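件名: Re: 左アームの保護停止について(原因はケーブルで確定?)

各位

横から失礼します。Skuslow側で双腕セルの保守をしている者です。先日の投稿を読みましたが、結論が早すぎるように思えたので書きます。長いです。

> 左アームが作業中に保護停止する件ですが、調査が終わりましたので共有します。
> 5月に入ってから停止が増え、ログで確認できたものは67件です。
> Gavirisのサポートに問い合わせたところ、手首まわりのケーブルの引っ張りが
> 外力として検出されているのだろう、との回答でした。
> ケーブルの取り回しを変更したあと、8時間の連続運転で停止は出ていません。
> 原因はケーブルで確定とし、この件はクローズしたいと思います。
> 各拠点でも同じ処置をお願いします。

まず、8時間出なかったから直った、という部分です。67件が何時間の運転で出たものか、投稿には書かれていません。仮に停止が均等に散らばっていたとしても、分母がなければ8時間が長いのか短いのか判断できません。しかもこの手の停止はたいてい固まって出ます。うちのログでは、前の停止から次の停止まで145サイクル空いたことも、2サイクルしか空かなかったこともありました。一晩静かだっただけで「確定」と言われても、そうですかとは返しにくいです。

次に、ケーブルが外力として見えているという説明そのものについて。あり得ない話だとは言いません。ただ、それなら停止は手首の姿勢と相関するはずです。ケーブルが張る側に回したときに偏って出て、逆側ではほとんど出ない。そういう集計をどなたかなさったのでしょうか。投稿に添付されていたのは停止時刻の一覧だけで、関節角がありませんでした。サポートの回答も「だろう」です。「だろう」がメールを一通経由すると「確定」になるのは、前の通信断の件でも見た気がします。

うちの239サイクル分を見直したところ、停止の大半は手首の回転中ではなく、指を閉じきった直後に出ていました。把持力の指令値が、薄い部品をつかむときも厚い部品のときも同じになっている設定です。指先が突き当たったまま押し続け、その反力が手首に回っている、と考えるほうが私には自然です。もっとも、こちらも相関を見ただけなので「確定」とは申しません。Sterkcombeの方が以前、指を交換した翌日から停止が増えたと書いていたのも気になっています。あの件は返信がつかないまま流れていました。

それから、ケーブルの処置を全拠点に広げるのは待ってほしいです。理由はふたつあります。ひとつは、取り回しを変えてしまうと変更前の状態でのデータが取れなくなること。もうひとつは、引っかかりです。余長を増やせば張力は減りますが、輪が大きくなり、反対側のアームや作業物に触れる機会が増えます。停止を減らす処置が別の危険を増やしていないか、誰が確認したのかを教えてください。

安全の観点で一番まずいと思うのは、クローズ案の末尾にあった「しきい値を少し上げても可」という一文です(上の引用では省きました)。保護停止は邪魔な誤報として扱われがちですが、何を検出しているか分からないうちに鈍くするのは順序が逆です。Van der Merweの手順書を使っている拠点は、この値が作業者側の立入条件とも紐づいているはずなので、勝手に触ると手順書のほうが成り立たなくなります。 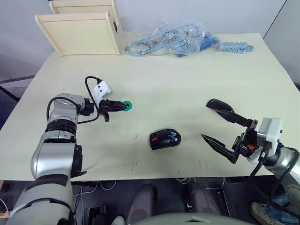

ケーブル説を切り分けるなら、手首ひとつの見た目で判断せず、把持と姿勢を別々に動かして記録するのが先です。左手首は、黒いケーブルが手首の上を輪になって越え、白い取付金具のほうへ垂れる形です。この形なら引っ張り説が出てくるのは分かりますし、私も最初はそこを疑いました。ですが同じ左の指は閉じていて、先端に緑色の小さな六角形のものを挟んでいます。つまりケーブルの輪と、小物をつかんで閉じた指という、疑うべき条件がふたつ同時に揃っているわけです。この状態で停止が出たとして、片方だけを犯人にできる根拠はどこにもありません。右は指が開いたままなので、左右を並べて「右は止まらないから左のケーブルが悪い」とするのも比較になっていません。

そこで、各拠点で次の順に取っていただけないでしょうか。

(1) 取り回しは今のまま、何も持たせずに手首だけを両方向へ端まで回す。
(2) 手首を固定し、把持と解放だけを繰り返す。部品は薄いものと厚いものの両方。
(3) (2)の把持力指令を下げて同じ回数。
(4) 最後にケーブルの余長を変えて(1)からやり直し。

しきい値は全部の段階で触らないでください。途中で値を変えたログが混ざると、前回のように全部捨てることになります。停止が出たら、復帰させる前に関節角、指の開度、手首の力の値を残してください。復帰後の値では役に立ちません。復帰操作は、アームの届く範囲に人がいないことを確かめてからお願いします。停止が続くと、みなさんこの確認を飛ばしがちになるので。

(1)で停止が偏って出れば、ケーブル説に賛成します。(2)でしか出なければ、サポートには把持力の件で問い合わせ直すべきです。どちらでも出ない場合は、また別の話になります。その可能性も残しておいてください。

なお、チケットは再オープンしておきました。閉じたい方は、停止時の関節角が入ったログを添付したうえで閉じてください。

Skuslow 保守担当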